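December, Gullness bench, started 2:10 pm

Second block of box-lid collection for Trorkex. Target was 25 usable episodes, we kept 19. The other 6 I threw out myself and I'd throw them out again. Reasons in the log, mostly the thumb landing on the lid frame and the operator then correcting by feel for so long that the episode is all correction and no task.

I'm still not convinced by the plan. The claim in the planning note is that clutter on the table makes the policy "robust." Maybe. What I see is that we scatter the cubes and tape measures once at the start of a block and then leave them, so the clutter is the same clutter for the whole block. A network will happily learn that the box lives in front of the tape measures. If we want variety somebody has to move things between episodes, and that costs time, and the schedule in the note has no time in it for that.

Same complaint about the person at the table. With a hand on the lid frame in some episodes and no hand in others, what is the label? Right now there isn't one. The Nwankwo format has a free text field and I've been typing "assist" into it, which will be ignored by everything downstream unless someone changes the loader. Asked for a proper flag. No answer yet.

Things changed since the last block:
- felt board pushed back toward the middle, was creeping
- gray blocks with the pegs stay on the right, not part of this task, don't move them
- strap on the hand redone, check it before every restart
- head camera exposure locked

Ran the Sirnska checkpoint twice at the end for a sanity check, 2 tries, lid not closed either time. Two tries is no evidence of anything and I don't want to see it on a slide. It did go for the box, but so would a script with a fixed target.

To do before the next block: swap the cubes and tape measures around, write down where they went, and run a few episodes with the box off center. If success drops as soon as the box moves, then we know what the first 19 taught it and can stop arguing about clutter.

Power strip still on the table at the left. Needs to go underneath.

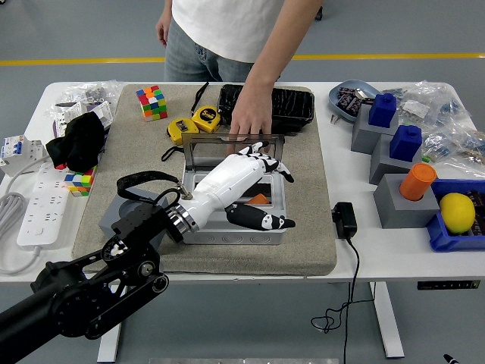
Lid box on the felt board, robot hand over the box, operator's hand on the lid frame. Would be tagged "assist".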